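Print this page | E-mail this page

Search the diary Go

I did not sleep enough, but I was at the bench before Simão, and this pleased me a little. The Kilska kit is ours until the end of March. After that we must send it back to Nyarko or pay for it, and I am the person who must write the opinion. So I try to be fair with it, also on the mornings when I am not in the mood.

Yesterday evening I read again the manual, the part about teaching positions. The English in it is worse than mine. It says "bring the hand to the wished place and confirm two times," and I spent a long while looking for a second button. Mal-soon explained by telephone that it is the same button, pressed 2 times, slowly. She used the older version at Undton and she still has her notes, which she will send me.
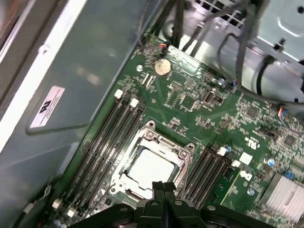

Dalcombe, 2019-03-05

Today we worked with the old server board, the one with four memory slots on each side of the processor. All eight are empty now and the cooler is off, so the processor lies bare in its metal frame and shines under the lamp. We left the board in its chassis. Simão wanted to take it out, because it would be easier for the arm, but our customers will not take their boards out for us, and I want to know how the kit behaves between real cables and real metal walls.

The gripper is broad. I wrote this already last week and I write it again. When it stands over the lower part of the socket, with the fingers together, it hides the lower ends of the right-hand slots from the wrist camera. The upper latches are white and easy to find on the green. For the lower ones I must trust the numbers, and I do not like to trust numbers from a box I have known for so short a time.

The price is also on my mind. The basic kit is 405 a month for us, with support by e-mail, and the narrow fingers are another 121. I asked the Nyarko salesman if the narrow fingers would help with my problem. He answered very politely, with a brochure. I have the brochure already.

Things I like: the arm is quiet, the stop button is large, and a taught position can be renamed without losing it. Things I do not like: the teaching screen goes dark after 5 minutes, and the cable at the wrist is stiff.

After lunch I changed the approach so that it comes from a steeper angle, and saved it under a new name. Simão says I give names like a librarian. Tomorrow I must ask Mal-soon if she ever had the narrow fingers at Undton, and buy coffee.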